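3.2 Materials and storage

Sheets for the aging trial came from two mills, Backlund and Brelham. Each mill supplied uncoated stock from a single run, and we stored it flat in the Dosetness reading room from July onward. Of the 247 sheets received, 12 were set aside for creases.

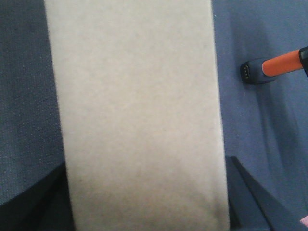 Figure 2. Off-white panel with a matte surface, beside a blue-gray fabric.

Humidity in the room was logged every 2 hours. It stayed near the target except for one stretch of about 7 days, when the dehumidifier failed. Sheets from both mills were exposed equally, so we kept them in the analysis. Fold endurance was tested along the grain first, then across it, following the procedure in Mokoena's earlier study of ledger paper.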